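### Planner keeps shoving the neighbor block when pushing pairs together

I'm using Bundell to plan pushes for little colored blocks, and whenever two of them are close, my rod clips the second one. Replanning 3 times per push didn't help. Is this perception or planning?

**Daranee Thammasiri**

Planning, I'd bet! Bundell treats every block as a circle by default, so a star or a triangle gets a footprint that's plain wrong. Load real outlines and set `clearance_mm` to 4 — mine got way calmer after that. I also start from a sorted layout so I know what the detector should report, two blocks per color:

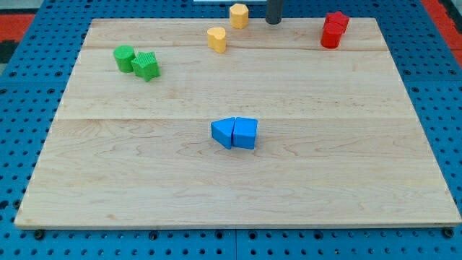 ### Another answer

same thing here, I bumped the timeout to 600 and it kinda went away?? didn't try the outlines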